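Protector de mesa Norðdahl 1017

Referencia: 1017
Fabricante: Norðdahl
Distribución: Skirora

El protector 1017 es una cubierta flexible para mesas de trabajo, mostradores y bancos de montaje ligero. Se coloca sobre el tablero sin adhesivo y se retira enrollándolo. La cara superior es mate y reduce los reflejos de la iluminación cenital; la inferior lleva un grabado fino que limita el desplazamiento lateral.

Características

Espesor: 2 mm (versión estándar) o 3 mm (versión reforzada)
Material: poliuretano sobre base textil
Colores: marrón, gris, negro
Cantos: corte recto, sin costura
Suministro: enrollado en tubo de cartón

La versión de 3 mm está indicada para puestos en los que se apoyan piezas con aristas o bases pesadas. Para escritura y manipulación de objetos domésticos basta la de 2 mm. Ninguna de las dos es apta como superficie de corte.
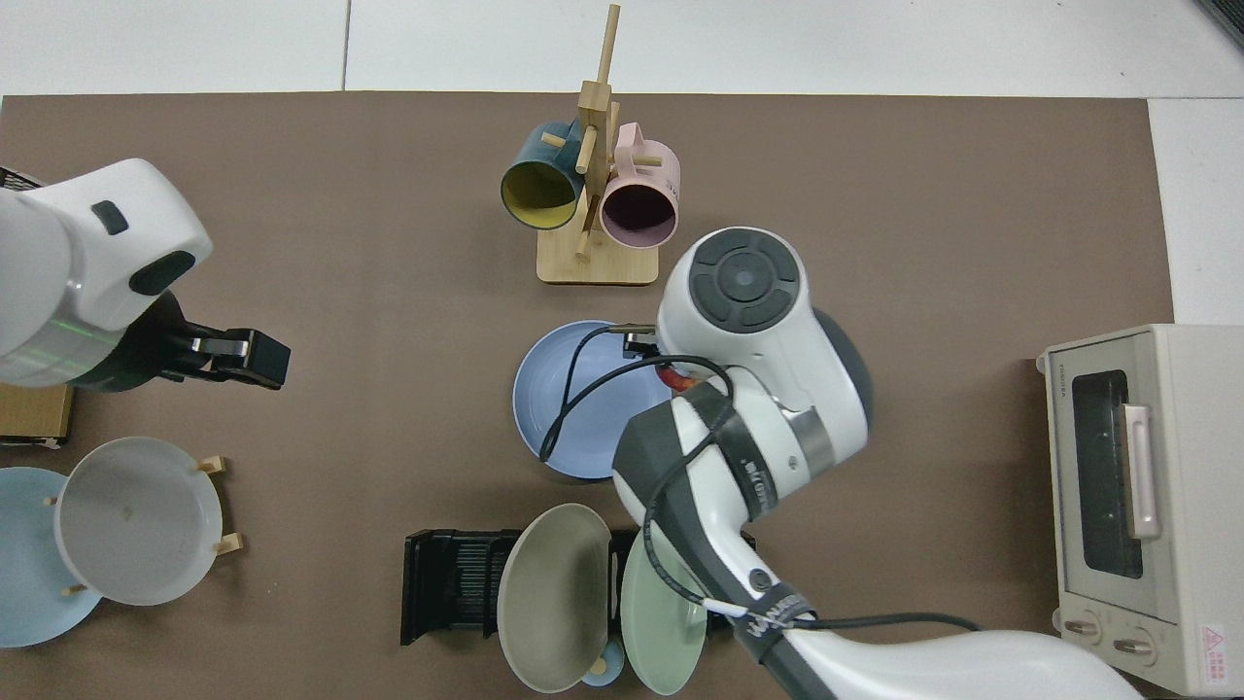
Protector marrón sobre mesa blanca, con colgador de tazas de madera.

Instalación

Limpie el tablero con un paño húmedo y espere a que se seque. Extienda el protector con la cara grabada hacia abajo y déjelo reposar 17 horas antes de cargarlo - los extremos pueden quedar levantados durante ese tiempo. Si el formato excede el tablero, recorte con cúter y regla metálica por la cara inferior.

Limpieza

Agua y jabón neutro. No emplee acetona, disolventes clorados ni estropajos abrasivos. Las manchas de tinta se tratan con alcohol isopropílico diluido, previa prueba en una esquina.

Compatibilidad

Admite las pinzas de sujeción Hidier y el canto perimetral Stovow, que se piden por separado. El canto Stovow solo ajusta en la versión de 3 mm.

Pedidos

Indique referencia, espesor y color. Los formatos a medida se cortan los martes y no admiten devolución.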